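Workshop notes > Killport > Two-handed desk tasks > Entry

Jan 31, 2024

Keyboard task, second session in Erdős (the desk room at Vemgate)

Carried on with the keyboard. The task as written in the Killport list is "pick up the keyboard from the desk, turn it, put it down again with the keys up". It reads like ten seconds of work. With two hand-held grippers it takes a beginner closer to a minute, and most of that minute is spent getting the first finger under the edge.

Checked both grippers before starting. Fingers go fully open and fully shut, no rubbing where the finger comes through the collar in the housing. The collar on one of them had been pushed down on one side after the last session and I reseated it. If it sits crooked the finger drags for the last few millimetres of closing, you squeeze harder without noticing, and the recorded closing width no longer means what the arm will think it means.

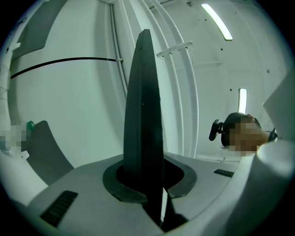

Pia Lindqvist-Hale
Demonstration lead, two-handed tasks

Session plan was 70 takes. Finished them, with a break in the middle when my wrists had had enough. I threw out nine on the spot by pressing the discard button and speaking the reason aloud, which goes into the log. Please keep doing that. "Bad take" on its own is no use to whoever reads it in April.

Reasons for the nine, from the log:

- four, keyboard slipped out of one gripper and I caught it with the other
- two, I let go before it was flat on the desk
- two, tracking dropped out for one hand
- one, I forgot which way round it was meant to finish

The slips are worth a few lines. I had been holding the keyboard with both grippers near the same end, the way I would with my own hands if I wanted to tip it up and look at the back. A person can do that because the palm takes the weight. The fingers on these have no palm behind them. The far end of the keyboard wants to swing down and everything depends on how hard you squeeze. It can be held like that and it can be turned like that, but it is a poor thing to teach on its own. I did the first part of the session that way and then moved to one gripper on each short end for the rest. Both are tagged in the log, "same end" and "both ends". Don't merge them before training. We want to see whether the policy picks one or tries to do something halfway between, and I would bet on halfway.

Turning is still where my hands differ most from take to take. Sometimes I turn by raising the left, sometimes by lowering the right. I tried to stick to one way for a block of ten and found it slowed me down and made the motion look stiff on replay. Went back to doing whatever came naturally. We have argued about this before and it isn't settled. My view now is that natural variation in the path is fine so long as the start and the finish are clean, and the finish is what I have been strict about: keyboard flat, both grippers open, both clear of the keys, then count to two in your head before ending the take. Several of the older takes stop the instant the keyboard touches down, and on the arms that gave us a robot that never let go.
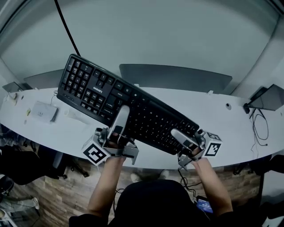 The cable remains a nuisance. It pulls on the keyboard as soon as you turn past a certain angle, and the pull is different depending on how the slack is lying. I considered unplugging it for the session and left it in. Real desks have cables. But the replay on the arms should be watched for it, with a hand on the stop, as the arms will happily keep turning against a cable that I would feel and give way to. The hand-held grippers pass all of that force through to my wrists and none of it into the recording. We get position and finger width and the pictures, and that is all we get.

Tracking. The two dropouts both came when I crossed my forearms, so that one cube was hidden behind the other hand. The cubes are on the outer sides of the grippers and there is nothing wrong with where they are, I just shouldn't cross over. In the Turari viewer it shows as a hand that freezes and then jumps. Short gaps get filled in by the software and look fine at normal speed. Slow it down before accepting a take where your arms came close together. I went back over the previous session at slow speed and found another three that I would now reject.

Phone: keep it charging. It ran low last time and the preview got choppy, which made me think the trouble was in the grippers. Lost half an hour to that.

Where the count stands. Killport now has 815 takes across all the desk tasks, of which over 600 are two-handed. The keyboard task alone should get to 500 before anybody trains on it, going by how the earlier ones went, and it is a good way short. I would sooner get there slowly with different people than quickly with me. My reach and my height are in every one of these takes and the policy will learn them along with everything else. Anyone with a free hour at Vemgate is welcome to a turn, allow twenty minutes of practice first and do not record the practice.

Notes for whoever goes next in Erdős:

Stand, don't sit. Sitting brings the elbows up against the desk edge and the turn goes wrong.

Start each take with both grippers open and held still above the desk. Then go in.

Come at the keyboard from the short end with the lower finger sliding along the desk top. If you come down from above you land on the keys and push the whole thing away from you.

Squeeze until it stops moving and no more. The fingers bend a little under load and will tell you.

Move things on the desk about between takes. I did this every five takes or so and wrote it down every ten, should have been every five.

If you talk to someone during a take, discard it. Not for the sound, but your hands stop.

Replay on the arms: did four of the "both ends" takes at half speed at the end of the day. Three went through. On the other the left arm closed a little early and nudged the keyboard away, then closed on nothing and carried on with the whole motion, quite smoothly, holding air. Same fault as with the tray. The left finger width reads slightly narrow against the callipers, by just over a millimetre with the gripper fully open, so that goes first on the list for tomorrow. Need to find out if it was already narrow for the tray takes, in which case they can be corrected by the same amount and do not need doing again.

Also to do: new tape for the start mark on the floor, a second discard button within reach of the left foot, and rename the log tags to match the ones in Turari. "Same end" is spelt three ways.

Haven't tried the "same end" takes on the arms. Will want the soft mat down first.

Contact the Killport bench, Vemgate | © Vemgate workshop notes | Back to top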